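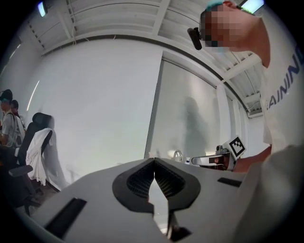 Pose drift between left and right gripper, Selero 3

plomarura
Posted Jan 10, 2024
I'm getting drift between the two hand-held grippers after the map is built. Each one tracks fine alone. When I put both trajectories in the same frame, the right one slides away from the left over a long take. 603 episodes in the set and I've had to drop 15 so far. Same settings for both sides. Is this the SLAM or the time sync?

kirmizigul_k
Time sync. Plot the speed of both against each other and look for an offset. We had the same thing.

zostilmont
I don't agree. A fixed offset gives you an error when the hands move fast, and none when they're still. He says it slides. I'd look at the map first - plain white walls give you very few features to hold on to.

plomarura
Checked the offset, it's constant. Walls are white, yes.

kirmizigul_k
Constant over the whole take, or only at the start? Clocks can wander.

plomarura
Start and end, same value.

Soledad Lindqvist
If the marker on one gripper is in view of the other camera, use it as a relative pose constraint. Selero will take it as an extra factor in the config, but it's off by default. Set the marker size correctly, with the white border left out.

zostilmont
That hides a bad map, it doesn't fix it. Remap the room slowly first.

plomarura
Remapping tonight, then I'll try the marker factor on the 15 bad ones.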